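Can a machine do the chores yet?

2/21/19

My sister-in-law Precious asked me at dinner whether she should wait for a robot before replacing her dishwasher. She was half joking. She runs a small repair shop in Dumstead, so she sees more broken appliances than most people, and she has a low opinion of anything sold as clever. I said I would write down what I know, which is a mixture of what I have read, what I have tried at home and what I have seen people working on.

What I have at home

I have owned a robot vacuum, a Tistau, since November. It cost me 210 pounds second-hand. It does the hall and the kitchen well and the sitting room badly. The rug has a fringe and the fringe wins most weeks. I have to lift the chairs, move the shoes and empty the bin on it, and that bin is very small. I still vacuum the stairs myself.

I kept a note for a while of how often it finished a run without my help. Out of 141 runs it got stuck on something in a good many of them, mostly the same phone charger. I have moved the charger. I think that is how most home automation works at the moment: you change the house until the machine can cope with it.

The washing machine and the dishwasher are robots too, if you are generous about the word. They do the hard, wet part. Loading, unloading, folding and putting away are still mine, and I would pay good money to be rid of any of them.

Laundry

Folding is the job everybody wants done. A shirt has no fixed shape, so the machine has to work out where the collar is before it can do anything useful. The folding machines I have read about want each item clipped in by hand. By the time you have clipped a shirt in, you could have folded it. Precious says she could fold a whole basket while one of these things was warming up, and I believe her.

Shop-floor work

Factories are a different matter, or they look like it. My old employer, Lambrechts, had a line that packed 2000 boxes a shift and hardly anyone touched them. But every box was the same size and arrived the same way up. When a supplier changed the cardboard, the line was down for 4 days.

The work I find more interesting is the sort done at a bench, where things come in all shapes. Taking a desktop computer apart is a good one. Kamonchanok Saithong, who I used to share an office with, moved on to refurbishing office machines at Skavunitz, and she once talked me through what her hands do when she changes memory. She feels for the notch, lines up both ends, and presses until the latches close. She does most of it without looking. A gripper has to get into the same cramped space, between the power supply and the side of the case, and hold a thin module by its edge without bending or dropping it.

Bench work on a desktop case, with a gripper:
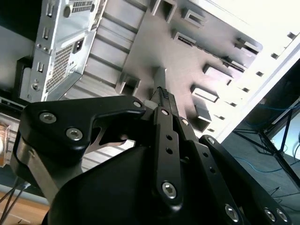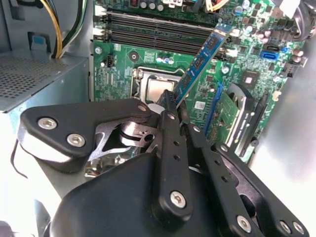 Where that leaves us

I would put computer repair ahead of laundry. The parts are stiff, the slots are in known places for a given board, and a module goes in one way round only. The difficulty is all in the last few millimetres, and in cables, which behave like laundry. Kamonchanok says cables are what slow her down as well — she ties them back before she starts on anything else.

For the house, I would not wait. A machine that could empty a dishwasher would need to know a wine glass from a saucepan lid, open my cupboards, and deal with the drawer that sticks. I would like one very much. I don't expect one before the current dishwasher gives up.

Precious has ordered a plain one with three programmes and a dial. I said I would help her carry it in.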